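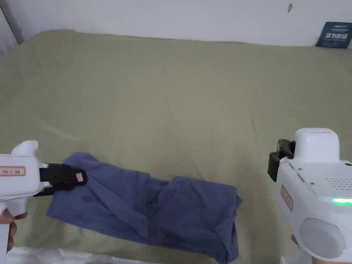 Folding on the Bed

When I moved to this country I had one suitcase, and everything in it was folded by my aunt. She had a way of making a shirt into a small hard parcel, and for two weeks I lived from these parcels without needing an iron. After the first wash I put the clothes back myself, and the suitcase did not close any more. I was 32 years old and I did not know how to fold a shirt.

This article is about what I have learned since then, mostly on top of a bed. I do not own a big table. In my flat in Stadach the kitchen table is for two plates and a teapot, so the laundry goes to the bedroom, onto the sheet, and there it waits for me. I think many people live like this. In magazines the folding is done on a long white counter with a plant at the end of it. I have never met a person who has this counter.

The bed is a good place, with some conditions. It should be made first, with the sheet pulled tight and tucked in at the corners. A loose sheet moves together with the shirt, and then you are folding two things. I prefer a plain sheet in a darker colour, olive or grey, where a blue or white garment shows its outline clearly. On my old flowered sheet I lost socks for days. The height is less good. A low bed is hard on the back, and I kneel on a cushion when the pile is large.

The crumpled ones

A garment which comes out of the basket in a twist is the real work of folding. The fold itself takes a few seconds. Before it you have to find out what you are holding: where is the collar, which side is the front, is one sleeve still inside. With a bunched piece of blue cotton I sometimes cannot say if it is a shirt or a pair of shorts until I have opened it.

My aunt's method was to find two corners and forget the rest. Take the hem at one side seam and the hem at the other, lift, and give one short shake downward. The weight of the cloth does most of the opening. Then lay it down from the far end toward yourself, slowly, so the air can go out from under it. After this I use the flat of my hand, from the middle to the edges. Never from the edge to the middle, this only pushes the crease to a new place.

If the cloth is thick, for example denim or heavy linen, I do it in parts. I hold one corner down and pull the opposite corner away from it, along the diagonal, and the ridge in the middle becomes lower. Then the other diagonal. It looks slow, but I have tried to fold over a ridge many times and the result always had a belly.

And feel the seams before you begin. The waistband and the pockets dry last, and cotton which is put away a little damp will smell like a cellar by the end of the week. I learned this with a whole drawer of shorts in May, when the nights were still cold and I was impatient to wear them.

Thirds or halves

People have strong opinions about this. I fold shirts in thirds along the length, with the sleeves laid back over the body, and then in half and in half again. Shorts are easier: one leg over the other, smooth the crotch seam so it lies flat and does not stick out like a nose, then in three from the waist. Towels I fold in whatever way fits the shelf.

Last winter I bought a plastic folding board made by Prydderch, the kind with hinged wings. It makes very equal shirts. It also takes up half of the bed, and everything still has to be laid flat on it first, so for me it saved nothing. It lives behind the wardrobe now. A friend with three children has the same board and uses it every evening – her sons like the sound of the wings.

Where the folded things go

I have a chest of drawers from the Onasska second-hand hall, 19 stops away by bus, and the drawers are shallow. Shirts stand in them on their edge, one behind the other, and this is the reason I changed to the smaller fold. If a shirt falls open when I stand it up, I fold it one more time. Sheets go in the bottom drawer, each set inside its own pillowcase, and the olive one is hardly ever there.

I still cannot make my aunt's parcel. Mine is softer, and one corner always comes out. When she telephones she asks if I am eating enough, and after that she asks about the shirts.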